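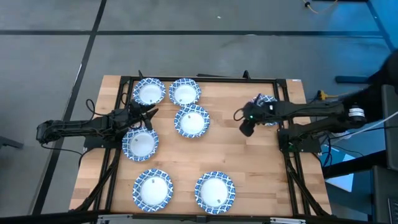

Paper or real plates for the block supper?
Neighborhood Board > Events > Food and Supplies

marlow_k
Planning the food for the Kershaw Street supper in June. Last year we had 54 people sign up and more than that ate. I want to settle plates early this time. Last year's were the thin white ones from the dollar store and the baked beans went right through them. Do we buy better paper plates or borrow real ones? I can get the church hall's stoneware for free but we have to return it clean by Monday noon.

tdunn
Real plates. I grew up with suppers where everybody ate off real plates and we washed up after. It takes an hour with four people at the sink.

Pepperbox
It took more than an hour when we did it for the school dinner. The hall has one sink and the water heater is small. By the second rack you are washing in lukewarm water and somebody has to boil a kettle. I would go with coated paper and be done.

rosalind55
Coated paper can't go in the compost bins, at least not ours. The hauler sent a letter in March that said uncoated only. If we use coated, it all goes in the trash.

Pepperbox
Then it goes in the trash. It's one evening a year.

tdunn
One evening a year is what everyone says about their own evening.

Karabo Ngubane
I ran the food for the Trerkska Park picnic for a few summers so I can tell you what we settled on. Uncoated heavy plates, the molded kind, and we kept anything wet in small cups. Beans, slaw and fruit salad went in cups. Ribs and bread went on the plate. We had very few leaks. Buy the 9 or 10 inch size. People take the same amount of food on a small plate, they just pile it up and then drop it.

marlow_k
Did you buy those at a regular store? I looked and could only find packs that cost too much for this many people.

Karabo Ngubane
Restaurant supply place. We used Vullix, out past the highway. You have to buy a full case but they take back unopened sleeves. Call first, the counter closes at 3.

jwhit
Second the supply store. Also get the forks there. The clear ones snap.

greenporch
Not sure about cups for everything. That is twice as much stuff on the table and kids knock them over. We did a chili night with cups and I was picking beans out of the grass the next morning.

Karabo Ngubane
Chili is different, it's the whole meal. I'm talking about a couple spoonfuls of slaw. Use the short wide cups.

rosalind55
Could people bring their own plates? My sister's street does this. It goes on the flyer, bring a plate and fork for each person, and they keep a stack of paper ones for those who forget.

tdunn
I like that better than anything so far.

Pepperbox
Half will forget. You will need nearly the full case anyway.

rosalind55
On her street it was maybe a quarter who forgot. And the supply place takes back what we don't open.

marlow_k
OK. I'm leaning toward rosalind55's idea with a case of the uncoated ones as backup. I'll put "bring a plate and fork" on the flyer in large type. Cups for the slaw only. Beans can go on the plate if the plates are as heavy as Karabo says.

Pepperbox
Fine with me. I still say coated for the beans.

jwhit
Who has the big cooler this year? It was in the Hendry garage and they moved.

greenporch
It's at my house. The drain plug is missing.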